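Print this page | E-mail this page

Why Does Fruit Go Brown?

Have you ever taken two bites of an apple, run off to play, and come back to find it looking like an old tea bag? I do it all the time (I'm a grown-up and I should know better!). So let's find out what's going on in there.

Fruit is made of cells, which are like teeny tiny rooms with walls. In one room there's a helper called an enzyme – say it EN-zime. In another room there are chemicals called phenols, and you say those FEE-nolls. As long as the walls stay up, the two never meet and your apple stays nice and pale inside.

Then you come along with your teeth! Crunch – down come the walls. The enzyme bumps into the phenols, oxygen floats in from the air, and when all three get together they make something brown called melanin. You have a kind of melanin in your skin and hair too, which I think is pretty wonderful.

Bananas do it, pears do it, even potatoes do it, and a potato isn't a fruit at all. Bruises are the same trick. When I drop my lunch bag on the bus to Grimden the skins don't always break, but the little rooms inside get squashed and the brown spots show up later.

Want to slow it down? Ask a grown-up to cut an apple into slices. Put half the slices in one bowl and leave them alone. Put the rest in another bowl and squeeze lemon juice all over them. Now go and do something else for 90 minutes. I usually try this on a Saturday, when there's time to keep peeking.
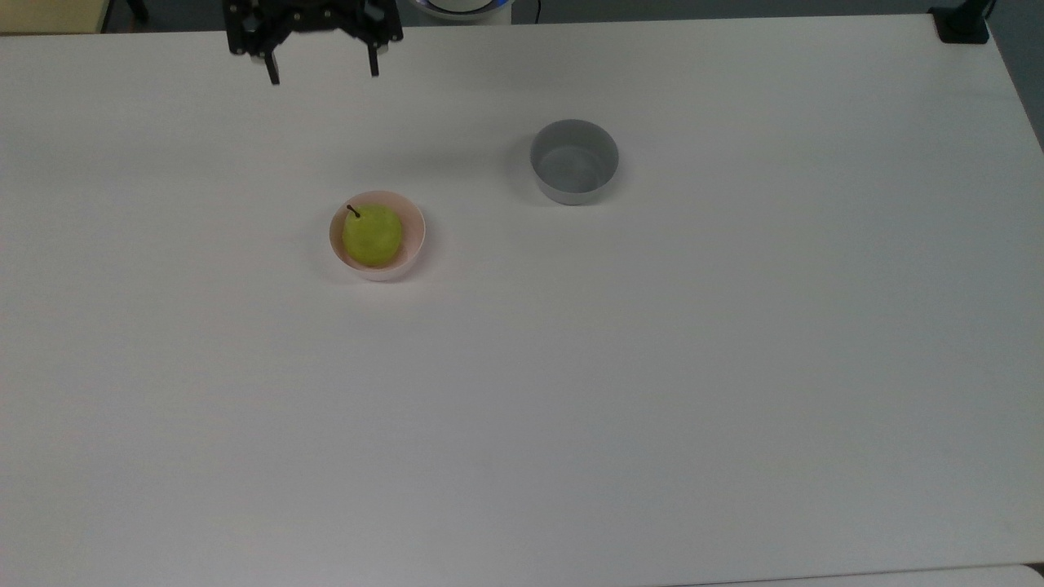
Lemon juice is an acid, and our enzyme friend hates acid. It gets slow and grumpy and can hardly do its job. Cold slows it down too, so you could try a third bowl in the fridge. Draw what you see every 10 minutes if you like drawing, and then – this is my favorite part – eat the experiment. Brown slices are fine to eat if they've only been out a little while. They just look a bit sad.

Last updated: February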